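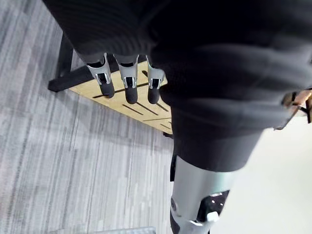

Gusden Storage FAQ

Quick answers. If yours isn't in the list email the desk, ask for Mahnaz Akbari.

What are your hours?
Gate opens 6 am, closes 10 pm. Office shuts earlier, 5:30. Your code works the whole time the gate is open.

How do I reserve a unit?
Online or by phone. Need a photo ID and a card. Deposit is $42, comes back when you move out, if the unit is swept.

Can I switch sizes later?
Yes. Two switches a year free, after that $15 each. Tell us before you move anything pls.

What can't I store?
Food, fuel, paint, tires, plants, anything alive. Propane tanks too, even empty ones.

Is my stuff insured?
Up to $2,000 is included with every unit. More than that, get your own policy and send us a copy. Renters policies sometimes cover it, ask them.

Which entrance do I use?
Units on the Mirnenska side: back gate. Everybody else, front. Trucks always front, the back gate is too low.

I lost my key.
We don't keep spares. We can cut the lock with you there, bring ID. New lock is $15 at the desk.

Do you sell boxes?
Small, medium, wardrobe. Tape and mattress bags as well. Unused boxes can be retured with the receipt.

Is there heat?
Indoor units only. Set low in winter, enough to keep things from freezing.

How do I move out?
Written notice 15 days ahead. Email is fine. Take your lock off or we keep billing, it happens every September.

Can someone else get in for me?
Only if there name is on your form. Adding a name takes 2 minutes at the office.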